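Skutar Street swap shelf is staying put, and I could not be happier

14 comments
Share 53

I got the call a little after 8 in the morning, before I'd even finished my coffee, and I may have yelled loud enough to scare the cat. The Skutar Street swap shelf is not closing! The landlord has agreed to let it stay in the old Dotel shoe store for another year, at the same rent, starting in February.

If you've never been, it's the long narrow room next to the bakery where you bring in things you don't need and leave with things you do. Yarn, puzzles, lamp cords, baking pans, half a box of bathroom tile. I've brought home two good winter coats from there and a waffle iron I love more than some of my relatives.

The trouble started last fall when the building changed hands. The new owner, a property company called Veres, wanted to turn the ground floor into offices, and the swap got a letter asking it to be out by the end of winter. Tsion Zeleke, who started the whole thing out of her garage, put a petition by the door that same afternoon. By the time she handed it over it had 3,146 names on it — in a town our size, that's a lot of people who care about secondhand puzzles. 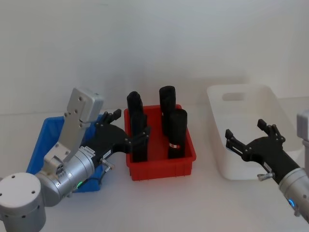

I caught up with Tsion at lunch and she sounded tired but very pleased. "I figured we'd get a polite no," she told me. "Then they asked what time we open, and whether we take kids' books." (They do. Please bring kids' books, the shelf is looking thin.)

There are a few strings attached. The swap has to fix the back door, which has stuck every summer since I can remember, and it has to stop leaving furniture out on the sidewalk overnight. The door will cost $1,000, and when I stopped by, $103 of that had come in. Flora Dunbar at the bakery is putting a jar next to her register, and she says the day-old rolls are going for whatever you drop in it.

Hours are changing a little, too. Doors will open at 10 a.m. and close at 4 p.m., with one late evening a month for people who work days. I asked for two late evenings and got a look.

As for big stuff like couches and dressers, call ahead first. Tsion says they'll take them if there's floor space inside, and if there isn't, you'll go on a list. I'm already on it with a bookcase my brother left in my hallway, and he has until the end of the month to come get it.

Nillness Neighbor News
Share 53 | 14 comments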